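Millodeo home / Shop / Film on disc

# Brultton - Two-Disc Blu-ray Edition

**Region:** free
**Discs:** 2
**Label:** Millodeo
**Status:** in stock
**Page updated:** February 18, 2018

*Brultton* is a crime thriller set in a river town after the paper mill closes. A former mill guard takes a job driving for the man who bought the building, and finds out what is being kept in the old drying rooms. It had a short theater run and then went straight to rental, where most of its fans found it. This is the first time it has been sold on Blu-ray.

The transfer was made by Solberg from the original camera negative. Older copies were taken from a print that ran too dark, and a lot of the night driving was hard to follow. The new picture is brighter in the shadows and keeps its grain. Color timing follows the theater version, so the mill interiors still have the cold green look they are supposed to have.

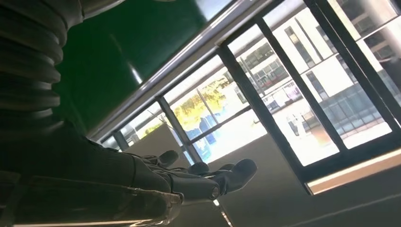

## What you get

**Disc one** holds the theatrical cut with a choice of the original stereo track or a new 5.1 mix. The stereo track is the default. The 5.1 mix moves the river sound and the truck engine to the rear speakers and leaves the dialogue in the center. English subtitles are included for both.

**Disc two** holds the extras:

- The rental cut, which has a different opening and drops the scene at the bus depot
- Deleted scenes, without finished sound
- A making-of feature on the mill set and the truck chase
- The theater trailer and the rental trailer
- A gallery of poster designs

The rental cut could not be rebuilt from the negative in full. The opening exists only on tape, so it is shown in standard definition and the picture changes when the film proper starts. We left the switch where it falls.

There is also a booklet with a new essay on the film and the shooting locations, and a fold-out of the original poster. The sleeve is reversible, with the rental art on the inside.

The first pressing is 600 numbered copies in a hard slipcase made by Tero. When those are gone the set stays in print in a standard case, with the same discs and booklet but no fold-out poster. You can't request a certain number. Copies go out in the order they come off the pile.
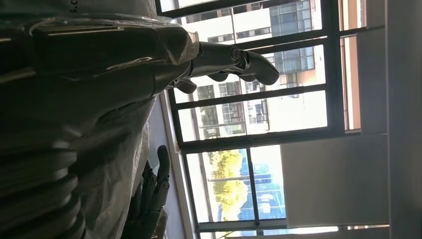 One customer who ordered an early copy wrote to us that the chase over the dam finally makes sense, because the second truck can be seen the whole way across. The same customer thought the 5.1 mix was too loud in the last reel and went back to stereo. We have had that comment from other buyers too. The mix was approved as it is, and turning the rear speakers down a little takes care of most of it.

## Playback notes

Both discs will play in any standard Blu-ray player. They will not play in a DVD player, and there is no DVD in the set.

Some older players stop on the menu of disc two. If yours does, update the player's software first. If it still stops, press the top menu button during the logo and the extras list should load. Resume is turned off on disc two, so note your place in the rental cut if you plan to stop partway.

The film runs in its original wide shape, with black bars at the top and bottom on most TV sets. Please check the zoom setting on your TV before reporting a cropped picture.

## Shipping and returns

Orders are packed flat in card mailers, with the slipcase in its own sleeve. Orders with more than one set go in a box.

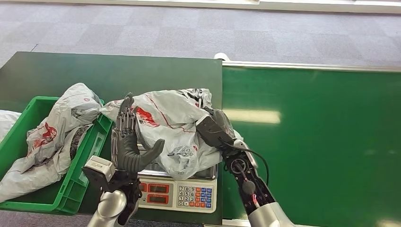
Allow five working days before the order leaves us. You will get an email with a tracking link when it does. If you order this set along with a title that is not out yet, the whole order waits for the later title. Place two orders if you want this one right away.

Unopened sets can be returned for a refund. Opened sets can be exchanged if a disc is faulty, and we only need the faulty disc back - keep the case and booklet. Small dents to the slipcase corners are not covered, but write to us if the case is crushed or split and send a photo of the mailer with it.

## Coming next

Millodeo's next release from the same director is planned for September. It is an earlier and shorter film, also scanned by Solberg, and will come as a single disc in a standard case. Orders are not open yet. Sign up on the list at the bottom of the shop page to get a note when they are.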